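Two winters of looking at one star

Nov 18, 2021

I was asked by my friend Sihan Luo why I spend so many nights with a star which looks the same as the others. She asked it in a kind way, but I did not give a good answer, and so I try to give a longer one in this post. It is about variable stars, and about how I began to estimate their brightness with a small telescope from the edge of Fulholm.

A variable star is a star whose light changes when we watch it from Earth. Some change because the star itself swells and shrinks. Some change because two stars go around each other, and one of them passes in front. There are also stars which throw off a dark cloud of dust and become faint for a long time. Before I started, I knew only the Sun and the idea that stars are constant. I think many people have the same idea, because with the eye you do not notice much from one evening to the next.

How I started

Deming Fu is the person who brought me into this hobby. We worked in the same building in Zavport, and one evening he showed me Algol, in Perseus, from the parking lot. He told me to compare it with the stars near it, and then to look again before I went to bed. I looked again after a few hours and it was clearly weaker. I had seen an eclipse of one star by another, with no instrument at all, and I stood in the cold with my coat open because I forgot to close it.

Algol does this every two days and almost 21 hours. The brighter star is small and hot, and its companion is larger but cooler. When the cooler one comes in front, we lose more than half of the light. The whole eclipse takes several hours, so you can see the fall and the return in one long winter night if the timing is good for your location. There is also a second, very shallow eclipse when the bright star goes in front, but I have never noticed it by eye and I do not expect to.

After this I wanted a slower star. I bought a used reflector with a mirror of 15 centimeters, and I gave it the name Lei. The tripod that I use for binoculars has the name Enda. I know it is a little childish to name them, but it makes my notebook shorter.

The star I chose

My main star is Mira, in the constellation Cetus. Its name means "wonderful," and it is a red giant which is near the end of its life. Its outer layers move out and in, and a full cycle takes 11 months. At its best, Mira is easy to see without any help. At its weakest, it is far below what the eye can reach, and even in the telescope I must look for it with patience and a good chart.

The period of 11 months makes some trouble. Each maximum comes one month earlier in the calendar than the one before, and Cetus is too close to the Sun in spring. So there are years when the maximum happens behind the Sun and we miss it completely. Also the maximum is not equal every time. In one cycle Mira can be as bright as the main stars of Cetus, and in another it is only a modest star. This is the part I like. I can know the approximate week, but I cannot know the height.

People who study these stars say that the light changes so strongly in part because of the molecules in the cool atmosphere. When the star is large and cool, molecules such as titanium oxide form and absorb a lot of the visible light. In infrared light the change is much smaller. So the star does not lose so much of its total energy as my eye believes. I found this hard to accept at first, and I read the same page of my book many times.

How an estimate is made

The method is old and needs no camera. You find two stars of constant brightness, one a little brighter than your variable and one a little fainter. The chart gives you their magnitudes. Then you decide where the variable is between them. If it seems exactly in the middle of a star of 6.0 and a star of 6.4, you write 6.2. That is all of it, but it is harder than it sounds.

Red stars are especially difficult. If you look at a red star for a long time, it seems to become brighter and brighter, and you can make an estimate which is too high. The advice is to use quick looks, one star and then the other, and not to stare. Some people put the image slightly out of focus, so that each star is a small disk, and the disks are easier to compare. I use this for Mira when it is bright. When it is faint I keep it sharp, otherwise I lose it.

The position of the head also matters. The lower part of the view and the upper part do not seem equally bright to my eye, so I turn my head until the line between the two stars is level with the line between my eyes. My neighbor saw me doing this once and asked if I had pain in the neck.

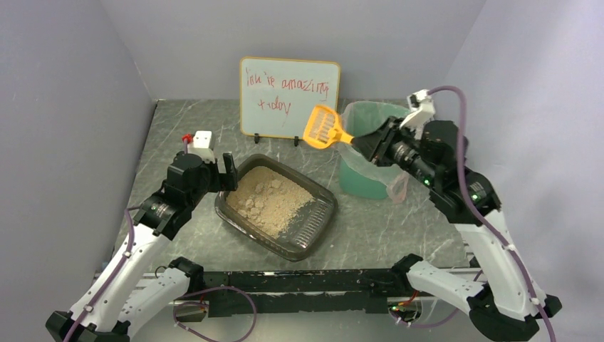 What goes in the notebook

For every estimate I write the date, the time in Universal Time, the name of the star, the magnitude, and which two comparison stars I used. The comparison stars are important. If somebody later finds that one of the values on the chart was wrong, the estimate can be corrected, but only if I wrote down the names. In my first weeks I did not do it, and those pages are now of use only to me.

I also write about the sky: Moon, thin cloud, haze near the horizon. Cetus is not high from my latitude, and when the star is low its light passes through much more air. If the comparison star is higher than the variable, the variable looks weaker than it is. For this reason I try to observe when the constellation is in the south, even if it means that I get up again after I have slept.

So far I have 46 estimates of Mira in the notebook. I drew them by hand on squared paper, with time going to the right and brightness going up. The points do not make a beautiful curve. There is a steep climb, a rounded top, and a slower fall, and then a big empty space for the months when the star was near the Sun. Two points are clearly bad. I left them where they are - Deming told me that if I begin to remove the points I do not like, in the end I am only drawing my own opinion.

The mistake with the wrong star

I must tell also about my largest mistake. Near Mira there is a fainter ordinary star, very close to it in the sky but not connected with it. When Mira is in minimum, these two are similar in brightness, and a beginner can take one for the other. I did so for six estimates. I was very proud, because my star was so steady, and I thought that my technique had improved a lot.

When I drew the points, there was a flat line where the curve should go down. I compared my chart again, this time remembering that my telescope turns the image upside down, and then I understood. It was not a nice evening. But from this I learned to make a small drawing of the field every time, with only the five or six nearest stars, and to compare it with the chart indoors under a normal lamp.

What I see in November

November is a comfortable month for Cetus. The constellation is in the southeast after dinner and in the south later in the evening, and the cold is not yet serious. I find Mira by starting from the head of Cetus, which is an uneven ring of stars below Aries, and then going down along the neck to the southwest. When Mira is bright, the neck has one more star than expected. When it is faint, there is only a gap, and I use Lei with the low power eyepiece of 24 millimeters to find the place.

If you want to try without a telescope, I would recommend Delta Cephei before Mira. It goes through its changes in a little more than five days, it never disappears, and two good comparison stars, Zeta and Epsilon, are very near to it. You can make one estimate each clear night and after some weeks put them all together on one cycle. It rises quickly and falls slowly, and this shape will appear even in rather rough data. It is also the star from which the Cepheids have their name, the ones used to measure distances to other galaxies. I find it pleasant that such a star is visible from a parking lot.

For Algol, look in an almanac for the times of minimum and choose one that is in the middle of the evening. Begin three hours before, and estimate every 15 minutes. Take something to sit on.

To Sihan I can say this now. The star does not look the same as the others, if you have last month's page open beside you. I do not discover anything, and many people with better eyes observe Mira too. But when it starts to climb again, I notice it in my own handwriting, and for me it is enough reason to put on the second pair of socks.

She has promised to come out with me on the next clear evening. I will put the binoculars on Enda for her, and we will begin with Delta Cephei, and after that the Pleiades, since everybody likes them. If there is cloud we will have tea and I will show her the squared paper, including the flat line.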